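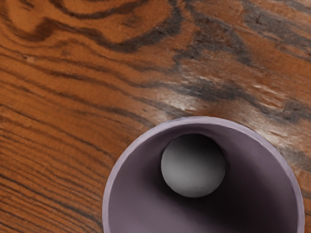 Image credit: Ilze Urbonaitė / Lirkadside

## 3. Setting up your guest list in Edeo

Now the fun part – deciding who gets to celebrate with you!

1. Open **Guests** and tap **New list**.
2. Type in names, or import a spreadsheet. Imports are limited to 2,000 rows, so even the biggest families should fit!
3. Put each guest in a household. Couples and kids at one address share a single invitation.
4. Set your reply-by date. April weddings fill up hotels fast, so go early if you can.

**Note:** Names with accents (hello, Ánh Triệu!) import perfectly if you save the file as UTF-8.

**Caution:** Deleting a household also deletes its replies and meal choices. Export a copy first.

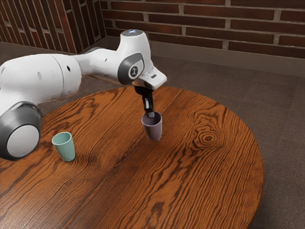

**Can I add a plus-one after invitations go out?**
Open the household, tap **Add guest**, and save. The new name shows up on their reply page right away.

5. Tap **Preview** and read every name out loud – it's a great way to catch typos.
6. Tap **Send**.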